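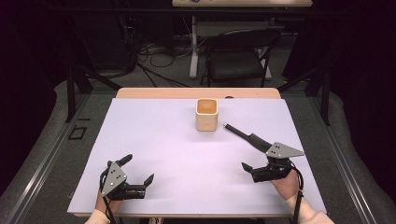 Liette Gauthier thinks they already shot the Virkstead finale back in January, so no, they are not rewriting it because people got mad about episode six.

boychuk_was_right said:
Source?? Last I heard they still had 2 episodes left to film

LietteGauthier
Posted 28/03/2019
It was in the Curnmont podcast. Near the end, like 85 minutes in. Guy who plays Boychuk let it slip, then tried to take it back. Listen for yourself.

paltdale616
Listened. He says "we finished at the mill." The mill. Could be any scene at the mill, half the show is at the mill. Not sold.

Anyway my real problem is Boychuk. Season 1 he lies to his sister about the house, lets her sign the papers, then we get one sad speech on a bridge and everybody forgives him?? Rewatch the dinner scene. He's smiling
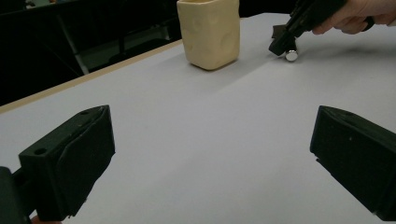 and he's smiling again when she drives off. That's not a guy who feels bad. If the finale gives him the Paltdale job I'm out.

boychuk_was_right said:
She was going to sell it to the developers. He SAVED that house. Did you skip season 2

paltdale616
Saved it for himself. Name on the deed is his. They show the deed.

mooseandsquirrel
You're both forgetting the uncle. Uncle had the keys the whole time. Never explained, prob never will be. Also why did they change the theme song, new one is awful

LietteGauthier
Song is fine. Uncle is coming back, I'd bet money. They wouldn't show the truck twice for no reason.
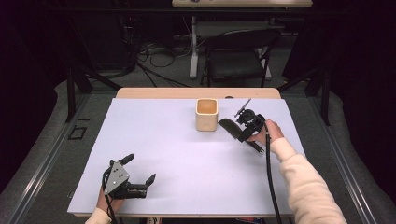
Same plates both times too, I paused it. And the second time it's parked outside the Curnmont motel, wich is where the sister was staying. So either he's helping her or he's following her.

mooseandsquirrel
ok the plates thing is good. going back to check

boychuk_was_right
Still team Boychuk. Fight me after the finale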